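Keeping the Widwood Cell Running
Speaker notes, Pradorance users' meeting, 7/7/21

Good morning, everybody, and thank you for coming to the early slot. I know the coffee is at the other end of the building, so I'll try to make the walk worth it.

(Wait for the door to close.)

I look after one robot arm at Nosholm. Just the one. We call the cell Widwood, after the street our old shop was on, and it picks up foam cubes and puts them in a bin, which sounds like a very small job until you're the person who has to keep it doing that all week. Today I want to talk about fingers, mostly, and a little about dusting.

First, the numbers. A good day for us is 642 picks. In April we had a stretch where it dropped every tenth cube or so, and I spent far too long blaming the software – my apologies to the Tierney folks in the second row, who were very patient with me on the phone.

It was the finger pads. They had hardened along the inner edge and the foam was sliding right off. I now look at them every 900 picks, and I change both together, even when one still looks fine. A swap takes me up to 54 minutes, and most of that is getting the two tips to line up again.

(Pass the old pads around. Ask for them back!)

How I do the tips: close the gripper slowly, with the arm well clear of the table, and look at the gap. You want it even from bottom to top. If it's wider at the bottom, loosen the left screw a quarter turn and try again. Then send the arm to its start position by the bin and take one picture with the wrist camera, so you have something to compare with next time.

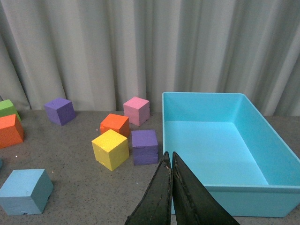
Eimear Mac Mathúna
Cell Technician, Nosholm

Look at the fingers first, down at the bottom. The one on the left is scuffed and peeling, and the one on the right has gone brown and frayed along the inner seam. The gap is a thin slit, so I'm happy with how they close, but I wouldn't be happy with those surfaces for long.

Now the white specks on the tabletop. I wipe the table with a dry cloth before every run, and then I turn the cubes over and check them too. The yellow one has dents and pockmarks, and the bright orange one has a chipped corner. I retire a cube when the chip is wider than my thumbnail.

(If there's time, tell the story about the vacuum cleaner. If not, go to questions.)

My checklist is on the table by the door, 3 pages, large print. Please take one, and write to me if your pads wear differently from mine.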